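Anyone else's panel shop put in a robot arm? How did the jobs shake out?

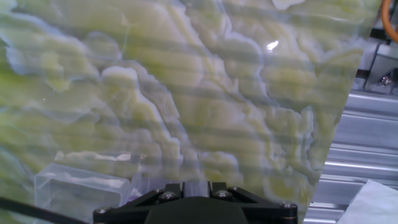 One of the green marble-look panels at the arm's station

Posted by stukumgal in Work & Shop Life

Hi all! I've been at a decorative panel shop for 11 years, mostly on final inspection and packing. We do the fake stone stuff you see in hotel lobbies and restaurant bars (the green onyx pattern is our big one right now, and my favorite to look at, though it's murder on the eyes by three in the afternoon). In November they put in an arm from Henisano to take over moving panels from the print line to the inspection rack. It also has a camera that's supposed to flag scratches before I ever see the panel.

Nobody got let go, I want to say that first. But my day is completely different. I used to lift every panel myself and tilt it under the light, and you'd catch a scratch because you felt where to look. Now I stand at a screen and say yes or no to what the arm thinks is a scratch. On the glossy finishes it flags glare. Over and over! Last month it pulled 53 panels off one order and I passed almost all of them.

My shoulders feel great. My head is fried. And the two people who used to carry with me got moved to shipping, so I don't talk to anyone until lunch. My supervisor wants "feedback from the floor" and I don't know what to ask for without sounding like I want the old way back. What did you all ask for? Did you get it?

Kanyarat Paisan
Ours went in two years ago at a countertop place, so I've been through the screen-staring part. Three things I'd bring up with your supervisor.

First, ask for rotation, and get it on the schedule in writing. We do two hours at the screen and then swap with packing. It took a month of nagging, and the mistakes at the end of shift dropped enough that even the production manager quit grumbling about it.

Second, the glare. Ask whoever looks after the camera if the light can be moved or softened before they start fiddling with the settings. On ours they did the settings first and it started missing real scratches on the dark slabs, and guess who got blamed. Keep a notebook of every false flag with the pattern and finish. I had 21 written down when I walked into that meeting and it went a whole lot better than "it does this all the time."

Third, pay. You're doing a different job now, so ask if the job title changes with it. Mine did, eventually, and it came with a small raise. Also ask who is allowed to stop the arm, and make sure you're one of them and somebody has shown you how.

The lonely part I don't have a great fix for. We moved our breaks so inspection and shipping overlap, and that helped some.

jarman_nights
same here but plywood. you get used to it. get a stool and one of those thick floor mats, the company should pay for it

Fluriron Fred
Don't be shy about saying you liked parts of the old way. I told my boss I still wanted to hand check one panel out of each batch and he said fine, go ahead. I catch stuff at the edges that the camera doesn't look at. Takes me maybe a minute and I get to stretch my legs. Different machine than yours though, so your mileage may vary.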